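# The Shoe Test

Stumatier has a number it likes to repeat: 343 picks without a human stepping in. The company got it in August, on a bench in the back half of its Flaltar workshop, and it has been on every slide since. I went to see what it takes to get a number like that. The answer is a lot of fussing with two fingers and a set of small bolts.

The product is called Yap, a two-finger gripper that people work by hand to teach a machine how to grab things. The fingers are jointed black plastic with brass eyelets at the pivots, and the pads on the ends are what wear out. Stumatier says a pair is good for 207 sessions. The maintenance log, which I was allowed to read but not copy, has a pair changed after 107.

Setup starts with the pads. A technician squares them up, opens and closes them a few times, and looks for daylight where there shouldn't be any. Then the pivots get a wiggle. If one is sloppy, the pads meet at a slant and anything soft rolls out of the grip. That check isn't in the printed guide. I asked why, and was told everyone knows it.

Only then do the shoes come out.
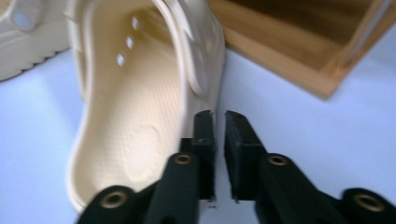
*Yap's pads, still apart, beside a molded foam slide at the Flaltar bench.*

Foam footwear is a fair choice for a test, I'll give them that. It's thick and rounded, with few flat places to grab, and a slick pad will skate right off the side wall. A strap is easier. You can guess which part shows up most in the demo reel.

The sales pitch leans hard on the word "ready." Ready for returns counters, ready for stockrooms, ready for the bottom of your closet. What I saw was a tool that needs a patient person beside it. Wipe the pads, check the gap, tighten, try again - and write it down, if there's time. The log has six blank days in a row. 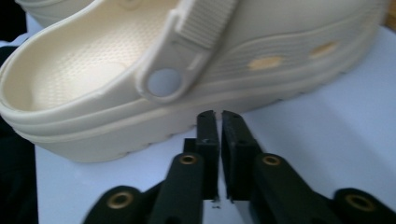
*A clog on its side, heel strap up, with the jaws open just short of the sole.*

A shoe on its side is a different job from one standing upright. The sole bulges, so pads set a little low meet the curve before they meet anything useful. The crew's fix is to change the approach by hand and carry on. Fine on a bench. I'd like to see it on a night shift.

Stumatier's rival Pullisix sells its pads in bulk and doesn't pretend they last. I found that refreshing. Yap may well be the better gripper, and its frame does look easy to take apart. But 343 is a figure from a freshly adjusted tool with its makers close by, and I'd want the same count from a pair of pads near the end of their life. I asked for one. The company said it would get back to me.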